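Brivstead Course Catalog Claims, grades 8 to 12
Data card, October release 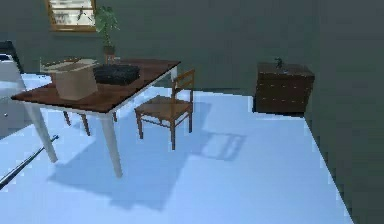
Private schools describe their upper-grade programs in glowing terms, and this dataset collects 464 such descriptions, each paired with the course list the same school published. Brivstead was put together to check whether the words predict the courses. Mostly we doubt it. Labelers marked every claim as checkable or not, and the line is less clean than we would like. "Students read 8 novels a year" is checkable. "Rigorous" isn't. To settle arguments we used a plain test: a claim passes if two strangers would agree on it the way they would agree that there is an open cardboard box on a table with a dark reddish-brown top. Very few sentences about academic excellence get that far.

Contents
claims.csv: one row per claim, with label
courses.csv: course titles by grade, as published
notes.txt: labeler disagreements, unedited

Source
Pages were gathered with Hervieu and cleaned with Bratex. Bratex drops footnotes, so some fine print about class availability is missing. We have not fixed this.

Known problems
A course in a catalog may never have been taught. We have no enrollment data and no test scores. Descriptions over 1,000 words were cut. Schools with fewer than 100 words of text were left out, which favors schools with marketing staff.

Please don't use it for
Ranking schools. Skusance, our older set, was used that way against its terms, and the rankings were worthless.

License
Free for research and teaching. Send corrections with the row number.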